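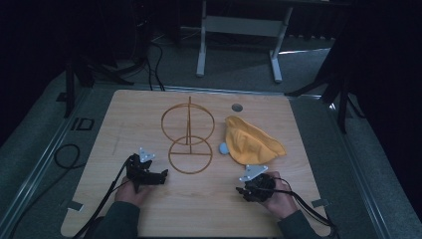
Brodie Tapsell: 28 quid for a table at Nolton now?? and you still bring your own chairs

Home Latest Threads Log in

Saadet Sönmez
Sep 13, 2018

Yes Brodie, 28. Went up over the summer, no email, just a new number on the form. Bit of a thread on craft fair fees, typing fast, kettle's on

Sums first. 3 fairs a season for me, plus petrol, plus the deposit you get back "within the month" (you don't)

Sibel Dursun did Akyol last year, paid 140 for the weekend and got put by the loos. Sold two scarves

Small fairs are still the best ones imo. People chat, they come back after lunch, they buy teh thing they picked up first

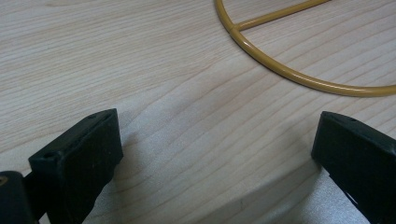 Thin yellow ring on pale wood.

Big one at Molevano wants 800 and a "brand statement". I make stuff at my kitchen table, what brand

What I'd like: fees up front on the page, not after you apply. Pitch map too. And a half table price for new starters, Plokholm does it and its always full

Anyone got the Nolton form open, does it say when the deposit comes back? Mine won't load

Filed under: Makers & Markets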